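Blue plates and other things my grandmother owned

I've been meaning to write this ever since we moved my grandmother's kitchen into ours, which happened in January over the course of one very long afternoon and a lot of newspaper. She had lived in the same little house on the hill in Birnwood for 62 years, and if you have ever helped empty a house like that you'll know it's mostly kitchen. The bedrooms took an hour. The kitchen took until nine at night, and then my aunt found another cupboard!

What I wanted to talk about is color at the table, and what it does to a meal. I grew up eating off white plates because my mother thought they looked clean, and for years I bought white ones too (the Hofstetter catalog came to the house, and I would circle things like a child before Christmas). But Grandma never owned two plates that matched. You got a green one or a yellow one depending on where you sat, and my cousins and I fought over the orange mug so badly that it was finally put up on top of the refrigerator, where it stayed through most of the summer I was eight.

Soup tastes different out of a blue bowl. I know how that sounds. My husband says I'm being sentimental, and he's probably right, but he also reaches for the blue one every time, so I will let you draw your own conclusions.
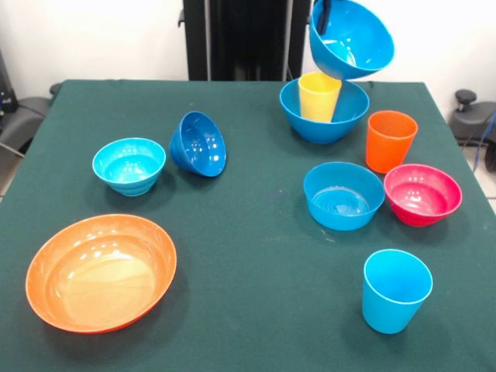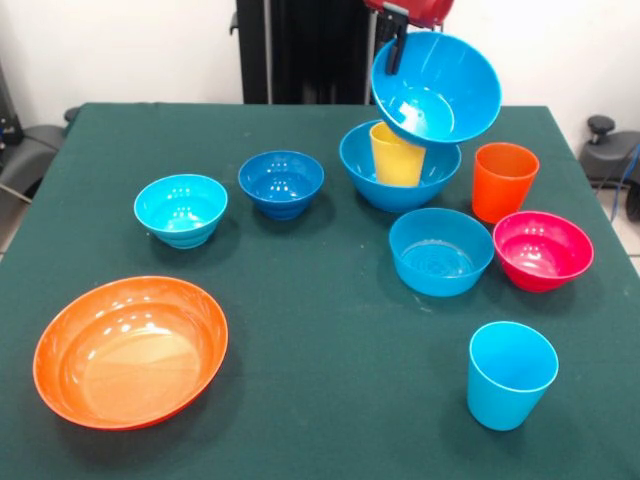
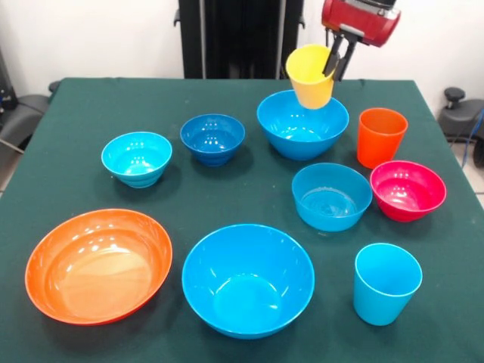
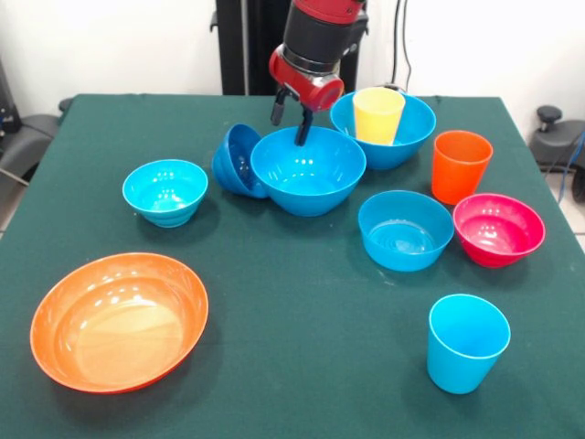 Anyway, the first thing I did once the boxes were in was give away almost all of our white dishes. My friend Nadja Moser took the big serving platter and the gravy boat, which she has wanted since our wedding and has not been shy about. The rest went to the church sale. I kept one plain white plate for photographing cookies, and then I dropped it, so that was that.

The second thing was Festska, the supper our street puts on every winter when everybody is sick of their own cooking. You bring a pot of something and enough dishes for your own family, and you always end up washing somebody else's. In past years I'd spend the last half hour hunting for my white bowls among everyone else's white bowls. This year I could spot mine from the other end of the hall, and a little boy I'd never met asked me very seriously if he could have the pink one. Of course he could. He had three helpings of bean soup in it and his mother asked me for the recipe.

(It's just beans, onion, a ham bone if you have one, and far more paprika than you think. I promise I'll write it up properly soon. Grandma's card says to simmer it "until the news comes on," and I'm still working out what that means in minutes.)

If you're tempted to do the same, you don't need an inheritance. There's a secondhand shop called Tridow out past the feed store where I picked up 5 odd saucers last month, and I've been back twice for things I can't quite justify. Go early, bring a bag with handles, and check the rims with your thumb for chips before you pay. And if you come across an orange mug with a thick handle and a tiny nick near the bottom, please write to me. Grandma's wasn't in any of the boxes and my cousin swears she doesn't have it.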